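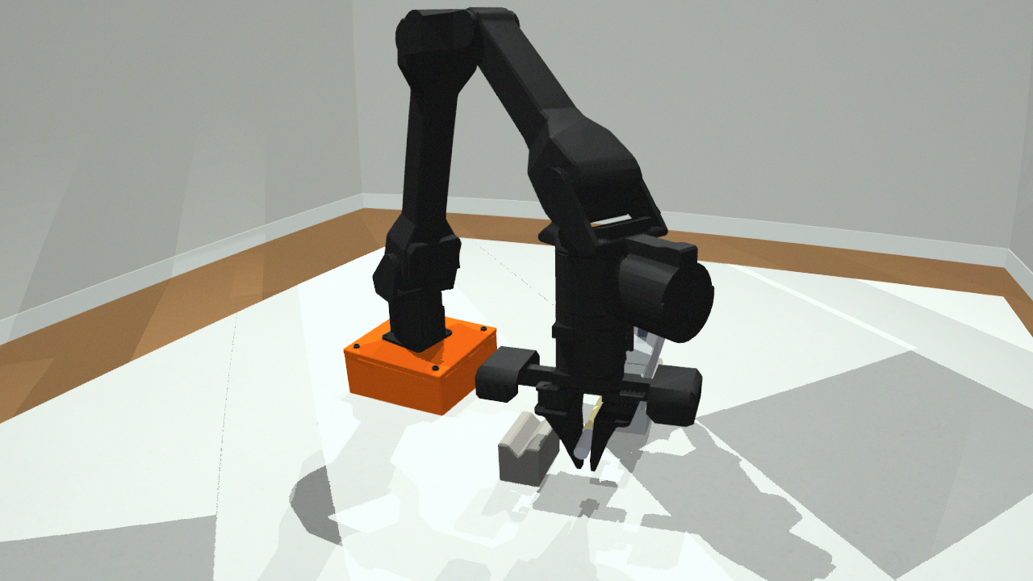 Why Does Your Elbow Bend Only One Way?

Print this page | E-mail to a friend

Put your arm out straight in front of you, with the palm up. Now bend it. Your hand comes to your shoulder very easily. Try to bend it the other way, down to the floor. It does not go, and please do not ask your brother to help by pushing.

Now move your whole arm from the shoulder. You can make a big circle, like a windmill. You can reach your back pocket and the top of your head. Why is the shoulder so free and the elbow so strict?

The answer is in the shape of the bones, at the places where they meet. Such a place is called a joint.

The hinge

Open and close the door of your room. The door moves in and out, but it can not move up or down. The metal part which holds it to the wall is a hinge. Your elbow works in a similar way. The bone of the upper arm is called the humerus. Its lower end looks a little like a spool for thread. One of the bones of the forearm, the ulna, has a deep notch, and this notch holds the spool. When you bend the arm, the notch slides around the spool.

When you make the arm straight, the tip of the ulna goes into a small hollow at the back of the humerus and stops there. You can feel this tip with your finger. It is the hard point which you put on the table when you are tired at dinner.

Your knee is mostly a hinge too, and so are the joints in the middle of your fingers. Look how many lines there are in the skin over a finger joint. The skin needs some extra length for bending.

The ball and the cup

The shoulder is made differently. At the top of the humerus there is a round head, like a ball. It sits against a shallow cup in the shoulder blade. A ball can turn in many directions, so your arm can too.

The hip is also a ball and a cup, but there the cup is much deeper. The leg has to carry your body all day, and it must not slip out. For this reason you can not swing your leg as widely as your arm. Ballet dancers train for many years to lift the leg high.

The joint that turns

Hold your elbow close to your side and turn your palm up, then down. What is moving? It is not the hinge. In your forearm there are two long bones, the ulna and the radius. When the palm is up, they lie side by side. When the palm turns down, the radius crosses over the ulna. Every time you turn a key, you are using it.

What holds it all together?

The ends of the bones are covered with cartilage. It is smooth and a little bit springy. Between them there is a slippery liquid, which works like oil on a bicycle chain. Strong bands called ligaments go from bone to bone and keep them in place. The muscles do the pulling. A muscle can pull but it can not push, therefore you need one muscle in front of the upper arm to bend the elbow and another one behind to make it straight.

Try it yourself: an arm from cardboard

You need 2 strips of thick cardboard, 3 paper fasteners, some string and a piece of an old box for the base.

Lay the end of one strip over the end of the other and push a fastener through both. This is the elbow. With the second fastener, join the free end of one strip to the base. Put the last fastener in the lower strip, a little above the base, and leave it loose. Tie the string to the upper strip, close to the elbow, and bring it down behind the loose fastener. Pull slowly. The string is now your muscle.

My neighbor's son Normunds Venckus made one in August and tied his string very far from the elbow. It was easier to pull, but he had to pull much more string. Try both ways and write down which you like better.

Text: Algirdas Petrauskas

More from Body and Bones

Why do we get goose bumps?
How long is your intestine?
The smallest bone is in your ear
Why do baby teeth fall out?
What is a hiccup?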